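The Clearing Up
by Fathima Khondokar
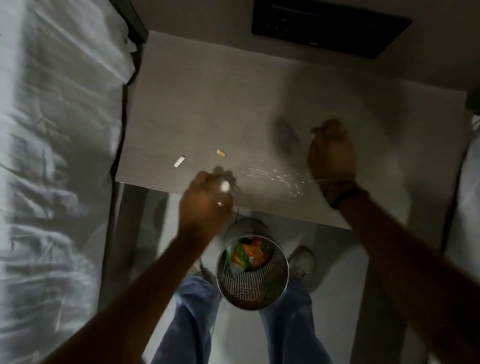 Small table, metal bin, both hands going.

Pendo had to do the bin again.

Clear table, small waste, seated. That was how it came up on the sheet. She'd sent it twice and twice it came back. Too slow the first time. The second time she had stopped halfway to read a wrapper, and Griffiths wrote in the box, please do not read during the task.

So. Band on the head, strap tight over the ears. Shoes on, because the sheet said shoes. Lamp low, because the sheet said evening light. She said the number out loud like they wanted.

Clip 2215. Pendo Gachanja. Table.

Then hands.

The trick was to do it as if you weren't thinking about it. Griffiths had told her that on the phone the first week, in his breathing-through-the-nose voice. The system has plenty of people being careful, he said. What it needs is people being normal. Do it how you'd do it if your mother was on the stairs.

Her mother had never been on these stairs. Her mother was a bus, a train and another bus away and thought Pendo worked in films.

She went fast. Left hand, right hand. Anything small and light. Things that stuck to your fingers when you tried to drop them, so you had to flick, and the flick was good, they liked a flick. Over the rim and in. Next bit.

Rindari paid by the clip. Not much by the clip. But you could do 7 in an evening if nothing came back, and if the upstairs people kept their music down, and if you didn't mind messing up a room and tidying it and messing it up again until you couldn't remember what it was like when it was only a room.

She talked to it sometimes. Not out loud, sound was kept. In her head.

This is rubbish, she told it. This too. You can tell because I'm not looking at it properly.

She wondered how it would ever know. A ring on a table and a bottle top on a table. Both small, both shiny. She knew because she was a person and had lost a ring once, down the back of a seat at the Grelletti, the old cinema, with Fathima's coat over both their knees. February, freezing, the heating off. They'd gone along the row with their phone torches until a man came and told them to leave. It was a cheap ring. She had cried at the bus stop like somebody had died.

How did you put that in a clip?

Don't stop, said Griffiths in her head. Normal speed please.

She didn't stop. Pick up, drop. Her wrist went past the lamp and the shadow went past after it, big and soft, like another person's arm helping.

There was a word for it in the guide. Prendudel. That was the name of the thing they were all teaching, the whole lot of them in their bedrooms and kitchens. Nobody Pendo knew had met it. Fathima said it was probably a cupboard with a light on. Fathima had done four months for Rindari before she got the job at the school, folding towels mostly, and she still folded them in three at home, edges to the middle, because that was how the clip went. She couldn't do it any other way now. I went to teach it, she said, and it taught me. She'd laughed but she had a towel in her hands when she said it.

Pendo looked for it in herself after that. She found it pretty quick. She dropped things from higher up than she used to. She showed her palm after, a little turn of the wrist, so the hand could be seen to be empty. She'd done it in the shop, paying. Given the woman the coins and then turned her palm up, there, all gone, next. The woman had looked at her.

On the table, more bits. She went in with both hands at once. You wern't meant to, it was meant to be one then the other, but if your mother was on the stairs you would. You'd just go at it.

She went at it.

And it was nice, was the thing. For a minute it was really nice. Nothing to decide. Hands going out and coming back and the legs of her jeans either side of the bin and the room gone small as a tray. She forgot the band. Forgot the number. Thought about soup, and whether May was too late for soup, and whether Fathima would pick up if she rang at this hour or let it go to the message again.

Then the beep. Time.

She took the band off and rubbed the dent it left. Sent it. Ate toast standing up. Then sat on the bed with the phone on her knee, waiting for the box.

The box said May 15, 2021, accepted. Under that there was a note, and she nearly didn't open it.

Good natural movement, Griffiths had put. Best one so far. Quick question from the team, at the end you turn your hand over. Is that part of the task?

She looked at her hand for a while. Turned it over, turned it back.

Could of told him anything. Could have said it was his own lot that started it, page 2 of the guide, show the empty hand. They must have taken that page out. Or it had been in the old guide, the one Fathima had, and Pendo had got it off her, off watching her, the way you get a cold.

She typed, yes. Rubbed it out. Typed, it's just how I do it.

Sent that.

Then she rang Fathima, who picked up on the fourth ring and said what, what is it, I'm in the bath, and Pendo said nothing, nothing, have you got any soup.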